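## Lo que ha cambiado en la mesa de lotes

Me pidieron que contara en el boletín cómo va lo del brazo, y llevo desde diciembre dándole largas a Hatice, así que allá voy. Para quien no pise nuestra planta: en Prarau preparamos lotes de regalo y de menaje, cosas sueltas que llegan de proveedores distintos y que tienen que acabar juntas en una caja. Antes lo hacíamos todo a mano, de pie, con la lista pegada a la pared. Ahora una de las mesas la compartimos con el robot, que aquí todo el mundo llama Vonon porque es lo que pone en el manual y no nos hemos puesto de acuerdo en un mote mejor (Erhan insiste con "Paco", yo me niego).

Lo que peor lleva son las mezclas. Una caja cuadrada la coge cualquiera, pero a nosotros nos entra de todo: una tabla de cortar, una barra metálica larga con su remate redondo, una bolsa de patatas fritas... y cada cosa se agarra de una manera. La bolsa hay que pillarla con cariño, la barra se va de lado si no la coges por donde toca, y la tabla pesa lo suyo. Songül se ha pasado tardes enteras enseñándole, colocando las piezas de mil formas y corrigiendo el agarre. 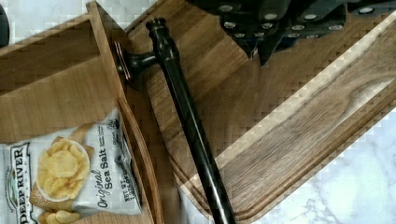

*La pinza sobre la tabla, con la barra negra cruzada y las patatas en la caja de madera.*

¿Y nosotros qué? Pues mirad, yo era de las que torcían el gesto. Llevo 32 años moviendo cajas y pensé que me iban a poner a mirar una pantalla. Algo de pantalla hay, no os voy a mentir, pero lo que más noto es la espalda: ya no hago el turno entero agachándome y girando con peso. Ahora preparo las bandejas, decido qué va con qué y reviso antes de cerrar. Cengiz, que venía de la línea de embalaje, está haciendo el curso de mantenimiento y se le ve encantado, siempre con la llave en el bolsillo.

Tampoco todo es bonito. El ritmo lo marca la máquina más de lo que me gustaría, y se charla menos en esa mesa, eso lo echo de menos. Ayodele lo planteó en la última reunión y hemos quedado en rotar cada 2 horas, para que no le toque siempre a la misma persona. También pedimos por escrito que las horas de formación cuenten como jornada. De momento nos han dicho que sí, ¡a ver la nómina!

Si alguien de Sodau quiere pasarse a verlo, que avise a Hatice y le hacemos hueco. Y quien quiera apuntarse al próximo curso, la hoja está junto a la máquina del café.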